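Helpers wanted for our March open day at Kirklow!

I'm after two friendly people to look after the robot arm table while visitors come through. We had 84 last year and I lost my voice by lunch, so please say yes - you don't need a technical background, just a bit of patience with kids (and their dads). Ekow Alhassan will run you through it all the evening before.

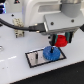

You'd be chatting to people while the arm does its gears, and handing out the Funenar stickers. It pays $80 for the afternoon, plus supper. Keen? Drop me a line at the front desk - Ravinder Robichaud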